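April 2019, Lekholm cell, notebook (YH)

Good day on the arm! Finally got round to the gripper service I have been promising since October, and it feels like a different machine. Fingers off, slides wiped down, a very small dab of Griltell grease on each rail, fingers back on. I went up to 2 Nm on the finger screws and marked the heads with paint pen so we can see if one creeps.

Counter on the pendant said 3000 cycles since the last clean. Too many, let's do it sooner next time. 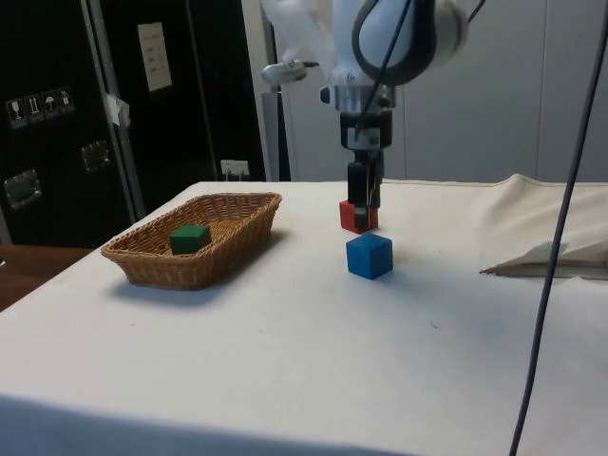

Next job was re-teaching the approach height, as the old value was set with the previous pads and the new Trendero ones are a touch longer. Came down in small steps with the speed override at 7 per cent and a finger on the stop. Height over the table is now stored as 313 in the base offsets (old value is on the inside cover if anyone wants it back). I love this bit, jogging down and watching the tips come in square.

Then the cubes and the basket, same as ever, to check the grip points on red, green and blue.

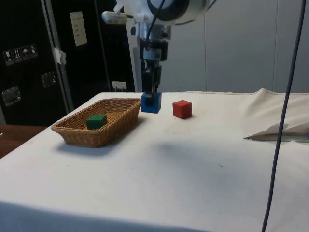 Ranjbar reckons the closing force is still set too high for painted wood and would drop it a notch before we run anything overnight. Fair point, will try it and look at the pads afterwards.

Cable check: flexed the gripper lead by hand at the wrist with the arm parked, no dropouts on the status page. Please keep some slack in it when you re-dress the arm, and keep the ties off the joint.
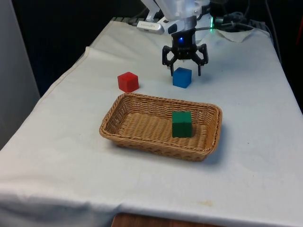
Gripper open above the blue cube, green in the basket.

Re-zeroed the wrist after that and saved the whole lot as a new backup, old one kept. Cloth wants pulling straight before each run, otherwise the height check means very little near the back edge.

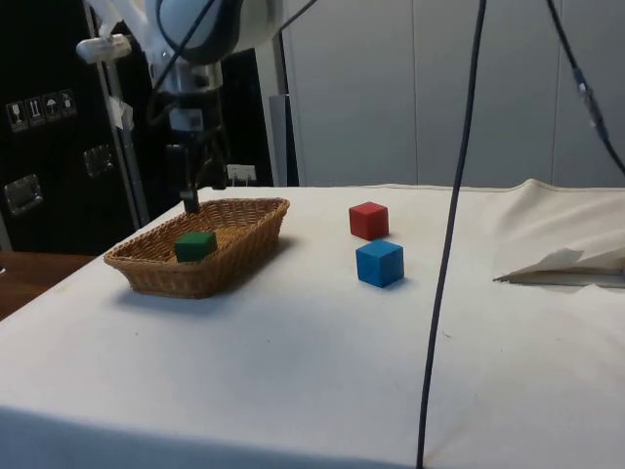

Handling Cell Group / Workshop Notebook / Yolanda Hutchins

Still to do: lower force trial, order spare pads, print a new service card for the cell. And somebody please bring back the 2.5 hex key!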